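印刷する | この記事をメールで送る
読了時間:約8分

4. 実験

4.1 装置構成

本節では、双腕卓上マニピュレータに装着する平行グリッパの指先形状と、位置制御器の設定が把持の安定性に与える影響を調べる。比較対象は、先細の指をもつ標準グリッパ(以下、指A)と、同一の駆動部に幅広の平板指を取り付けたもの(以下、指B)の二種類である。両者の開閉ストロークは等しく、指の交換に伴う差は先端の接触面積と先端慣性に限られる。指Bの質量は指Aより大きいため、手首関節の重力補償項は指の種類ごとに同定し直した。

作業台は木製天板と、それを囲む黒色のアルミフレームからなる。二本のアームは天板を挟んで左右に固定し、作業領域の中央部で両手先の可動範囲が重なるように基部の位置を決めた。基部の固定にはフレームの溝を利用しており、アームの取り外しを行った場合でも、当て板により元の位置へ戻すことができる。再取り付け後の手先位置の再現性は、原点姿勢における関節角の読み値と、天板上の基準点への接触確認の二通りで点検した。

アームの制御には、Wunaと呼ぶ自作の制御ソフトウェアを使用した。Wunaは関節角指令を一定周期で送出し、同じ周期で関節角、関節電流および指の開度を記録する。指令系列はあらかじめ教示した経由点を補間して生成し、試行中に人が軌道を修正することはない。一方、記録の同期にはMorsyを用いた。Morsyはカメラ画像と関節データに共通の時刻を付与するプログラムであり、制御周期の乱れが生じた区間を後から検出する機能をもつ。該当区間を含む試行は解析から除外し、同一条件でやり直した。

4.2 対象物と課題

対象物には、形状と表面性状が異なる果物類を用いた。球に近いもの、一方向に長いもの、表皮が滑りやすいものを含むように選定し、初期状態では作業台奥側の台に置いた鉢に入れておく。鉢の中では対象物どうしが接触するため、指先を差し込むことのできる隙間は、把持する対象物とその周囲の配置によって変化する。この条件は、単独で平面上に置かれた物体の把持に比べ、指先の厚みの影響が現れやすい。

課題は三段階に分けた。第一段階では、一方のアームが鉢から対象物を一つ取り出す。第二段階では、取り出した対象物を天板の手前側まで搬送し、天板の直上で静止させる。第三段階では、他方のアームが天板上の包丁に接近し、柄を把持する直前の姿勢で停止する。切断動作は本節の評価には含めない。刃物の把持および切断では、刃先と指の干渉回避が支配的な要因となり、指先形状の比較という目的から外れるためである。

第三段階を課題に残したのは、二本のアームが同じ領域に入る際の、搬送側の手先の振動を評価するためである。両アームは同一のフレームに固定されているので、一方の加減速はフレームを介して他方の手先に伝わる。予備実験では、接近側のアームを急停止させた場合に、搬送側の指の開度に微小な変動が記録された。把持力に余裕がない条件では、この変動が滑りの起点となる可能性がある。

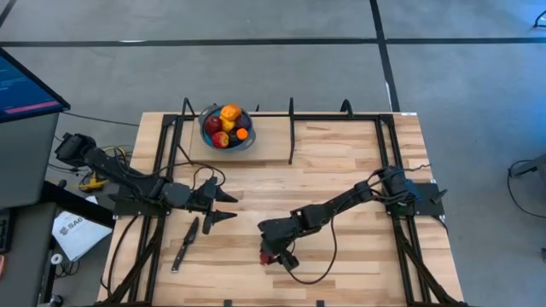

搬送側の手先の静止高さは、対象物の下端と天板との間に隙間が残る範囲で、できるだけ低く設定した。高い位置で静止させると肘関節の負荷が変わり、段階間で電流値を比較しにくくなる。また、低い位置であれば、対象物が指から外れた場合にも転がる距離が短く、次の試行への復帰が容易である。静止時間は全条件で同一とし、静止開始から一定時間が経過した後に接近側のアームを動作させた。

配線の取り回しも手先の挙動に影響する。アームに沿わせたケーブルを短く束ねると、手首を大きく回した際に張力が生じ、位置偏差が姿勢に依存する。逆に余長を大きくとると、ケーブルの自重とたわみが加わる。本実験では張力の影響を避けることを優先し、余長をとる方式とした。試行間でたわみの形が変わらないよう、各試行の開始前にアームを原点姿勢に戻し、ケーブルの位置を目視で確認した。それでもなお、たわみの再現性は指の交換直後に低下する傾向があった。このため、交換後は予備動作を繰り返し、位置偏差が落ち着いたことを確認してから計測を始めた。

4.3 制御条件

位置制御器は二種類を比較した。一つは各関節に独立の比例・微分制御を施す基準制御器、もう一つは、これに関節電流から推定した外力を帰還する制御器である。後者をAkicoと称する。Akicoは、推定外力が閾値を超えた場合に目標開度の更新を止め、指を閉じる動作を緩やかに終了させる。閾値は指の種類によらず同一とした。指ごとに最適な閾値を与えることも可能であるが、その場合、観測された差が指先形状によるものか、閾値調整によるものかを区別できない。

制御周期は500 Hzとした。周期を上げると電流の読み取りに遅れが生じ、Akicoの外力推定が不安定になる。電流信号には低域通過フィルタを適用し、遮断周波数は静止時の雑音と把持時の立ち上がりの両者を見て決定した。フィルタの遅れを補正する処理は加えていない。したがって、接触検出の時刻は実際の接触よりわずかに遅れるが、遅れの大きさは条件間で共通であり、相対比較には影響しないと考えられる。

一試行あたりの記録長は、経由点の通過を待つ時間を含めて約3000サンプルである。指の種類と制御器の組み合わせごとに27試行を行い、鉢の中の配置は試行ごとに変更した。配置の系列は全条件で共通とし、配置の難易による偏りを抑えた。ただし、果物の向きまでは厳密に再現できず、この点は残差のばらつきに含まれる。

4.4 評価指標

評価には、取り出しの成否、搬送中の開度変動、静止時の手先偏差の三つを用いた。取り出しの成否は、対象物が鉢の縁を越え、かつ指の間に保持されているか否かにより判定した。搬送中の開度変動は、把持完了から静止開始までの開度の標準偏差とし、把持完了の直後に生じる過渡応答の区間は除いた。静止時の手先偏差は、関節角から順運動学で求めた手先位置と目標位置との距離である。順運動学に基づく値であるため、リンクのたわみおよびフレームの変形はこの指標に反映されない。カメラ画像からの手先位置推定も試みたが、指先が対象物に隠れる姿勢での誤差が大きく、本節では補助的な確認にとどめた。

4.5 結果と考察

取り出し段階では、対象物が密に配置された場合に指Aが有利であった。指Aは先端が細いため、隣り合う対象物を大きく動かさずに隙間へ入ることができる。指Bでは、目標とした対象物に接触する前に隣の対象物を押し、鉢の内部で配置が崩れる例がみられた。配置が崩れると教示時の接近姿勢との差が広がり、片側の指のみが接触したまま閉じ動作に入る。基準制御器では、この状態でも目標開度まで閉じようとするため、対象物が横に逃げやすい。Akicoでは閉じ動作が途中で終了し、対象物の移動は小さくなるものの、そのまま持ち上げに移るため、取り出しの成否そのものは大きく改善しなかった。

搬送段階では傾向が逆になった。指Bは接触面が広く、手首の回転に伴う対象物の傾きを抑えることができる。指Aでは接触が点に近くなり、重心から外れた位置を挟むと、対象物が指の間で回転した。球に近い対象物ではこの回転は開度にほとんど現れず、開度変動のみを見ると安定して保持しているように見える。一方、一方向に長い対象物では回転に伴って指間の幅が変わるため、開度変動として明瞭に観測された。同じ指標でも対象物の形状により感度が異なることになり、開度変動を形状の異なる対象物間で直接比較することは適切でない。

静止段階の手先偏差には、指の種類よりも制御器の差が強く現れた。基準制御器では、接近側のアームが停止した直後に搬送側の偏差が一時的に増え、その後減衰した。Akicoを用いた場合、偏差の最大値は小さくなったが、減衰には長い時間を要した。外力帰還がフレームからの振動を接触力の変化として扱い、目標値の修正を続けたことが一因と考えられる。振動と接触力の周波数帯は一部重なっており、単純なフィルタの変更のみで両者を分離することは難しい。接近側のアームの関節加速度をあらかじめ搬送側の制御器に与える方式が候補となる。

4.6 限界

本実験の結果は、特定の作業台における一組のアームで得られたものである。フレームの剛性や床面の条件が変われば、静止段階の振動特性も変化する。Gisvilleの実験室でも同型の作業台を組み立て、同じ指令系列を再生したが、基部の締結方法が異なるため、偏差の絶対値は比較していない。条件間の順位についても、試行数が不足しており結論を保留する。

また、果物類は個体差をもち、繰り返し把持することで表面の状態が変わりうる。損傷が認められた個体は交換したが、目視で判別できない軟化は除外できない。把持力の評価を目的とする場合には、硬さの管理された模擬物体を併用する必要がある。

補足資料の最終更新:2018-08-16

このページを印刷 | メールで共有

関連する記事
・双腕作業台における基部締結方法と手先振動
・Morsyによる画像と関節データの時刻同期
・関節電流を用いた外力推定の遅れ特性
・平行グリッパの指先交換に伴う重力補償の再同定
・Wunaの経由点補間と制御周期の設定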